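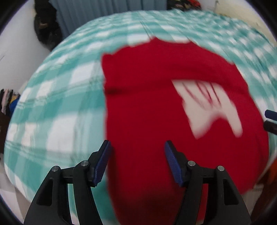 Folding a bulky jumper on the bed (and getting it to stay folded)

Quick one, written in October with a heap of winter stuff out of the loft and a drawer that wouldn't shut. Works for knits, sweatshirts, anything thick. Doing mine on the bed on top of the checked cover. Any flat bed will do.

What you need
A bed or a big table
Jumper, clean and properly dry
A drawer or a shelf box. Mine's a Gromeo one, 12 inches deep, any will do
Two minutes. Less once you've done a few

Before you start

Straighten the bedding. A lump underneath goes straight into the fold and you'll be chasing it. Don't bother making the bed nicely, just pull it flat where you're working.

Check the pockets if there are any. Check the cuffs too, tissues hide in there.

Step 1. Throw it down, face up
Picture side up for now. Get the neck pointing away from you and the hem towards you. Doesn't need to be neat yet. If you've got a checked cover like this the lines are handy, you can line the hem up with a stripe later on.

Step 2. Sort the sleeves
Pull each one out from the shoulder, not from the cuff. Pulling on cuffs is how you end up with baggy cuffs. One out to the side, then the other. Turn any that are inside out now, becuase you will not want to do it at step 5.

Step 3. Smooth it
Flat hands, middle outwards. Chest first, then down to the hem. The bottom half is always the worst for creases. No need to press hard, wool springs back if you let it. Little wrinkles are fine. Big ones aren't.

If the hem is hanging over the edge of the bed, slide the whole thing up before you go on. Two hands, one at each side of the body. Drag it by one corner and it twists and you're back at step 1.
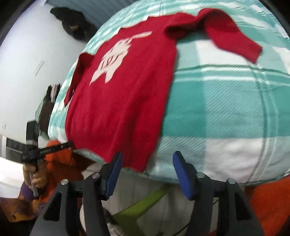

Step 4. Flip it
Pick it up by the shoulders, turn it over, lay it down again so the front is underneath. Smooth the back. Ten seconds, don't fuss.

If there's an animal or a big design on the front this is the bit that matters. Folding from the back means the design ends up on the outside, so you can see which jumper it is without pulling the whole pile apart. Kids find their own as well, which saves a lot of shouting at half seven in the morning.

Step 5. Sides in
Right side in to the middle, sleeve and all. Lay the sleeve straight down the body. Same with the left. You want a long strip, same width top and bottom. If it's wider at the hem, fold a bit more in.

Step 6. Up in thirds
Hem up a third, then again to the neck. Very thick ones, just do halves. Thirds on a chunky knit makes a brick that falls over.

Step 7. Into the drawer
On its edge, fold upwards, design facing you. Snug but not rammed in. If you have to lean on the drawer, take one out.

Few extras

Don't hang knits. The shoulders go. Hằng Đoàn wrote in to say she folds hers over the bar of a hanger instead and that's fine, if you've the rail space.

Fuzzy ones: give them a going over with a soft brush before folding. Yasmine Hegazy uses a dry washing up sponge, the rough side, very lightly. Tried it on an old one first, ok so far.

Moth bags go at the back of the drawer, not in between the jumpers. I've got the Plikis cedar ones, they smell nice for a month or so then you sand them.

Printed sweatshirts, same method, but don't put a crease right through the print if you can shift the fold an inch either way. And let them cool if they've come off the airer over a radiator.

Next page is doing cardigans, buttons done up first, all of them, yes even the botom one.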